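3.2 Small garments on a padded top

I'll admit I didn't expect baby clothes to be the hard part. When Leopoldo Cervantes and I drew up the Carrillo set, we figured the bath towels would give us trouble and the tiny stuff would more or less fold itself. We went through 355 garments in November, and the little ones took up most of our notebook (and most of our patience!).
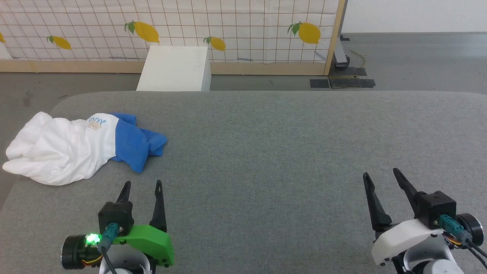

The trouble starts with finding the shoulders. On a grown-up's shirt you pinch two corners, give it a shake and you're halfway home, but a baby top is nearly as wide as it is long, and once it's bunched up the sleeves look a lot like the hem. Color blocks help a great deal - a seam between two colors gives you a line to square everything against, and so does any print on the chest. Plain white pieces give you neither, so we scored those separately.

We also changed our minds about the surface. Teodoro Camacho had argued for a bare tabletop, as in the older Pallier trials, but a padded fabric top holds a sleeve where you lay it, and I've come around to liking that.
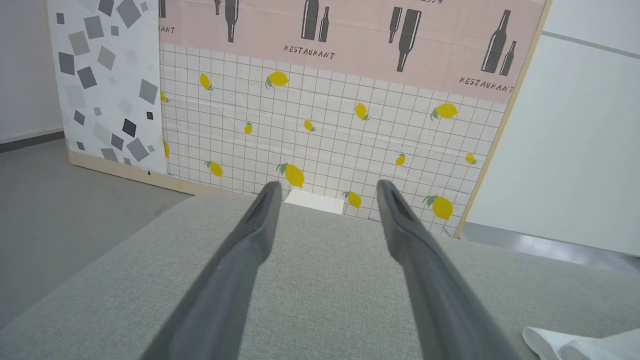
Figure 2. Gray fabric work surface with crumpled white material at the near right corner; printed "RESTAURANT" panel behind.

Each garment got 40 seconds from first touch to last crease. That sounds generous until you meet a onesie with three snaps! Anything still lumpy at the end counted as unfolded, and we didn't go back to it.

Related items
Sorting socks by feel: the Linemo notes
Peton towel folds, revisited
Why fitted sheets were left out

Contact the authors | Copyright Carrillo project | Back to top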